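Open doors at the Mapplebeck game makers' fair

I had wanted to get to Mapplebeck for years, and this August we finally drove over for the Plustenus open day. We got there just after nine in the morning with 937 miles on the trip meter and one very crumpled map, and I was grinning before we had even parked!

The big hall is all tabletop games: board makers, dice people, a wonderful stand from Prelten where you can feel 200 kinds of card stock (I went back twice). But what I really came for was poker chips. I have collected them since college, and my shelves at home hold 2000 of them, mostly odd colors from short runs.

So the workrooms along the back corridor were heaven. You go through at your own pace, and there are chips and cases wherever you turn. I spent far too long looking at the color pairings. Greens are my weakness, and I have a soft spot for brown and tan together, a combination that sounds dull until you see a whole stack of it.

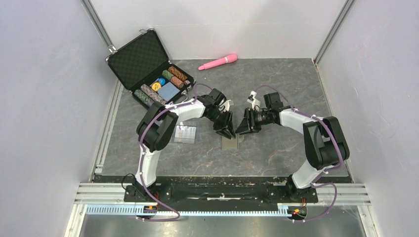
Chip case with its lid up and egg-crate foam inside, in one of the workrooms.

I love a black case with foam in the lid. My first set came in one just like it, and I still think the chips look their best lying on their sides, where all you get is the edge colors. Pink and gray was the surprise of the day for me, and I am now hunting for a set at home.

Lunch was a cheese roll from the Bisdale bakery van, eaten on the grass. Get there before noon, the line gets long. In the afternoon we sat in on a shuffling lesson and I dropped most of a deck on the floor.

Parking is free in the lower field. Tickets are capped at 250 for the workrooms, so book those early, and bring cash for the chip swap by the side door.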